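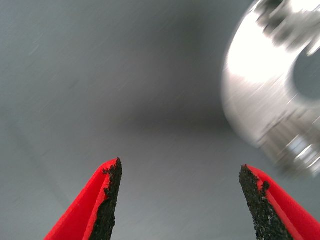 *Photo: Rizwan Liyanage*

I have now lived in the gray apartment for two years, and I would like to report on how that's going.

When I moved in, the landlord offered me a choice of paint. He had a card with 20 little squares on it and he held it out like a man offering a cat a treat. I was tired. I had carried a mattress up three flights with Junpei Kubo, who stopped on every landing to tell me about a podcast. I pointed at a square in the middle of the card and said that one. The square was called Srithong Mist. I have been living inside it ever since.

Gray was supposed to be calm. Every magazine in every waiting room said so. You came home from your loud job to your quiet walls and your shoulders dropped an inch. My shoulders have stayed where they were. On a cloudy afternoon at 4:00 I can look from the wall to the window and back to the wall and lose track of which one is weather.

I did try to fix it with objects. First came a yellow cushion, which looked like a mistake someone had made on the couch. Then a blue lamp from Stakach, the big store out past the highway, where I spent 128 dollars and most of a morning following arrows on the floor. The lamp is nice. It lights up the gray beautifully. There was also a rug, but we don't talk about the rug, and if you live near Waltodgate and saw a rug on the curb in August, I hope you're both happy.

Junpei thinks I should paint one wall red. Just the one. He has a red wall himself, in his kitchen, and he stands in front of it a lot when people come over. I asked him what it was like to eat breakfast next to it and he said "energizing," and then after a while he said that some mornings he eats in the hall.

Still, I went and got a tester pot. Jiline makes a red that is very, very red. I brushed a patch behind the bookcase, about as big as a paperback, and for a week I kept moving the bookcase to look at it. I've never had that feeling about a wall before. It was like having a secret pet.

Then I did the math on the whole room. Red needs a special primer, then two coats, then a third coat when you find out the first two were lying to you. The painter quoted me 525 dollars, and he whistled before he said it — never a good sign in any trade. I asked what it would cost to put the gray back if I changed my mind. He said most people ask him that later.

So for now the patch stays behind the bookcase. I have bought a red kettle, a red doormat and a pair of red slippers, and I've started leaving the slippers out in the middle of the floor where I can see them from the couch. I have tripped on them twice.

Junpei is coming over next week with a roller, which he says is only to borrow the ladder.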